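From: Dzifa Appiah
To: rikora-users
Date: Oct 7, 2022
Subject: Re: [rikora-users] Cloth and bag runs, shorter action chunks

Letay Mekonnen wrote:
> Your note from March said the drawstring task was stuck, and that
> longer training made no difference. Is that still the case? We are
> about to start something similar at Korel and would rather not
> repeat it if the method is at fault.
>
> Also, did you keep the wrist views in, or only the head view?

Hi Letay,

It has moved on a bit. Kwadwo went through the old runs and found that most failures came from the same place: one arm took hold of the rim, the other carried on with a plan it had made before the rim moved. We were predicting 41 steps at a time and executing all of them. We now predict the same length, execute 14 and plan again.

The data has not changed. It is still the 217 demonstrations Yaw recorded on the two-arm setup, with the mesh bag and the light blue cloth. Other objects are left on the table on purpose, as the policy used to drift towards anything red. 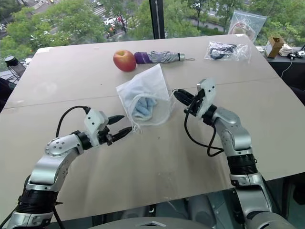 Does replanning more often make the arms slower?

It adds a short pause at each replan unless the next plan is computed while the current one is still running. We do the second, and the run time per episode is around the same as before.

On the wrist views: we kept them. Without them the fingers close too early on the drawstring edge, as the sheer fabric is hard to place from the head view alone. Horácio tried a depth input on the Cevau branch and got nothing useful from it on mesh. He may have more luck with a solid bag.

What still fails is the case where the bag has fallen flat with its mouth closed. We trained four seeds and all of them paw at it. I think that is a gap in the demonstrations and more tuning won't fix it.

The config is in the Amegashie folder, under chunking. If you use it, check the control rate first. Ours is set in two places and the second one wins.

Dzifa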